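Gurkard Tool Library: frequently asked questions

Joining

Who can join?
Anyone aged 18 or over who lives or works in Gurkard or the villages on the Kevetti bus route. Bring something with your name and address on it, such as a council tax bill or a bank letter. A driving licence is fine if the address is up to date.

How much does it cost?
Membership is paid yearly and there are two rates, full and reduced. You decide which one applies to you and we don't ask for proof. Most hand tools are then free to borrow. Larger power tools carry a small hire charge, shown next to each item in the catalogue.

Can my household share a membership?
Yes. One membership covers everyone at the same address, but the person who signs for a tool is the one responsible for it.
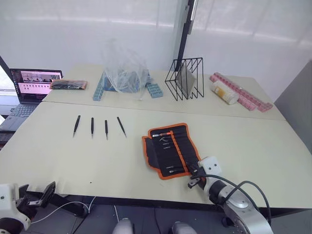 Do I need to book?
For hand tools, no. Come during opening hours and see what is on the shelf. For anything with a motor, and for ladders, please book through the catalogue or by phone by noon the day before. If you haven't collected by closing time, the booking lapses and the item goes to the next person.

Borrowing

How many things can I take at once?
Up to five items. A set counts as one item, so a box of drill bits or a roll of spanners uses up only one of your five.

How long can I keep them?
Two weeks. You can renew once, by phone or email, unless another member has booked the item. Floor sanders, carpet cleaners and the wallpaper steamer go out for four days only, as they are always in demand in spring.

What happens if I bring something back late?
We send a reminder the day after it was due. After that there is a daily late charge, up to the price of a year's membership. If you know you are going to be late, ring us. We can often sort something out.

What if a tool breaks while I have it?
Stop using it and tell us. Fair wear is our problem and you won't be charged. We may ask for a contribution if something has been lost, left out in the rain or used for a job it wasn't made for. Please don't try to mend it yourself, even if you are sure you know what is wrong.

Do you supply blades, sandpaper and so on?
We sell sanding sheets and jigsaw blades at cost. Drill bits are lent with the drills. You will need to buy your own paint, glue, screws and fuel.

Tool rolls and cases

Why are some sets kept in rolls?
They take up less room than boxes and fit in a bicycle pannier. Spread the roll out flat when you get it home so that you can get at all the pockets. 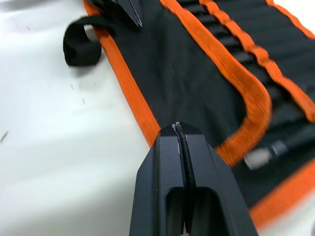 Black fabric tool roll with orange binding.

Do the tools have to go back in the right pockets?
Yes please. Put each piece back in the pocket it came from, smallest at one end and largest at the other. Sets are checked when they come in, and one returned in a muddle holds up the queue. If a piece is missing, say so at the desk and we will make a note. Lost pieces often come to light later, and we refund the charge if you bring one back within the year.

Should I clean tools before returning them?
A wipe with a dry cloth is enough for most things. Garden tools should have the soil knocked off. Never put a roll away with damp tools in it, and don't put the roll in a washing machine.
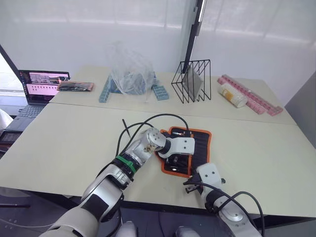
Can I leave returns outside when you are closed?
No. Returns have to be handed over at the desk and signed in. The shop next door can't take them for us either.

Help and advice

Can someone show me how to use a tool?
Yes, if we aren't too busy. Gemechu Belay runs a beginners' session each month at our Worku Street workshop, covering drills, wall fixings and basic sawing. Places are free to members. There are no sessions in August.

Do you accept donated tools?
We take good hand tools at any time. Please ask before bringing anything electrical. We can't take petrol tools, chainsaws or anything without a guard. Tools we can't use are passed on to the Muvham repair project.

Who do I contact about a problem with my account?
Email the desk and mark it for Mutua Kombo, who looks after memberships. Replies usually take two working days. Please include your membership number, found on the back of your card.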